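Slide 4. Why we specify cast sheet
Extruded acrylic is cheaper and holds thickness better. It also carries stress from the die, and stress plus solvent gives crazing. Point at the edge when the slide comes up.
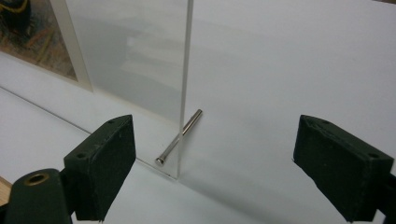
Photo: Wuisan workshop

Clear sheet on edge, metal pin leaning on it. Pin joints need clearance. Drill oversize, deburr, no threadlocker.

Slide 5. Annealing
Hultden schedule: 2 hours per batch at temperature, then slow cooling in the closed oven. Do not open the door above 40 C. Of 92 panels in the Ultow run, 13 crazed at the holes. All 13 had skipped the oven. Pause for questions on oven size.

Slide 6. Mounting prints
Adhesive film only. Solvent glue fogs the face.

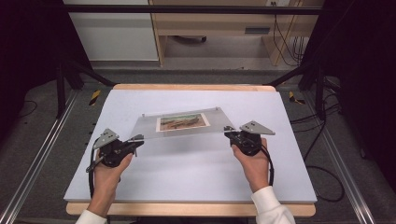
Fig. 2. Clear acrylic sheet with small picture mounted near center.

Cleaning: soapy water, soft cloth. No ammonia, no alcohol. Hand over to Wulan Latuheru for the Tridness frames.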